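Search the shop Go

Kershaw suture pad: a tinkerer's review

I bought the Kershaw pad in January for the two-arm rig we've been building at the Guvbridge shared workshop (yes, it's still the same rig, and yes, it still eats cables). We'd been practising on foam and old leather, and foam is hopeless, it just crumbles. So I spent £42 and hoped for the best!

First impressions were good. It's soft with a proper bit of give, and the surface has a fine skin-like dimple to it. The arms run on Narura controllers, which aren't the gentlest things going, and I fully expected the first firm pull to rip a stitch straight out. It took 19 pulls before I saw any tearing, and that was me being clumsy on the pedals.

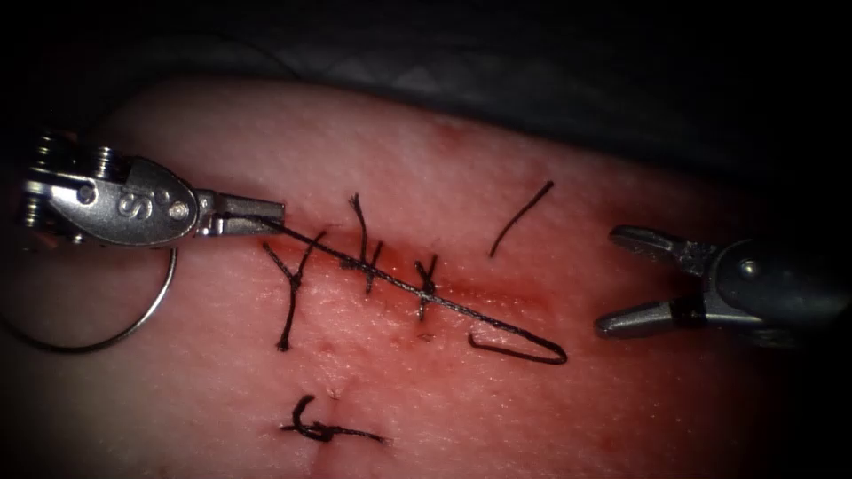

Three stitches along the cut and the thread ready for more. Needle driver on the left, grasper open on the right.

What I like most is that knots sit nicely on it. Tails stay where you leave them, more or less, and dark thread shows up beautifully against the pale surface, a big help when you're working off a screen. The shine is my main grumble. Under a bright lamp you get a glare near the cut, so turn yours down a notch.

My other moan is the backing, which slides about on a smooth bench. I stuck mine down with carpet tape and it's been fine since. The Hudik pad is firmer and grippier underneath, but it's dearer and I didn't enjoy sewing on it half as much.

Four stars from me. I'll be ordering another one on Friday.

Comments (3)

benchrat166: Does it take a curved needle all right? Mine keeps skating off the Hudik.

Reply from the author: Yes, curved is all I use. Go in steeper than you think.

solderqueen: Carpet tape, brilliant, thank you!!

Last updated: January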